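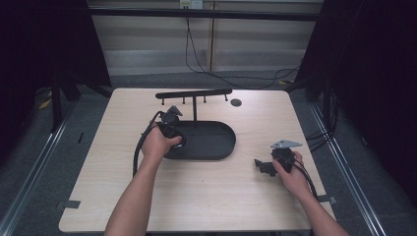
Table top has gone sticky, is it the finish or something I did?
posted by Taras Skoryk, 15th May

I bought a secondhand table from a guy over in Distcombe in March, and it was great for a few weeks. Now my forearms stick to it whenever I sit there for more than a minute. I wipe it down every night with dish soap and one of those lemony sprays. My sister says I should sand it, but I paid 139 dollars for it and I'm scared of going straight through whatever is on top. Any ideas?

Idrisa Khaemba
Put the sander down! Nine times out of ten it's cleaner buildup, and the lemony stuff is the worst for it. Mix a splash of white vinegar into a bowl of warm water, wring the cloth out really well, and do one small patch near a corner. Dry it right away -- don't let water sit in the seams. If that patch feels normal the next morning, do the rest. I had the same thing on a desk when I lived in Stemville and it took two rounds. After that I quit the spray completely and only used a damp cloth. If the patch is still tacky, the finish itself may be going soft, and that's a different job. Do you know if it's laminate or real veneer? Look at the underside of the edge.

clatholm_dad
just get a tablecloth. ours was 30 bucks and the kids wreck everything anyway

Taras Skoryk
Tried the vinegar on one corner and it's way better already, thanks Idrisa! Doing the rest this weekend. Still haven't looked underneath.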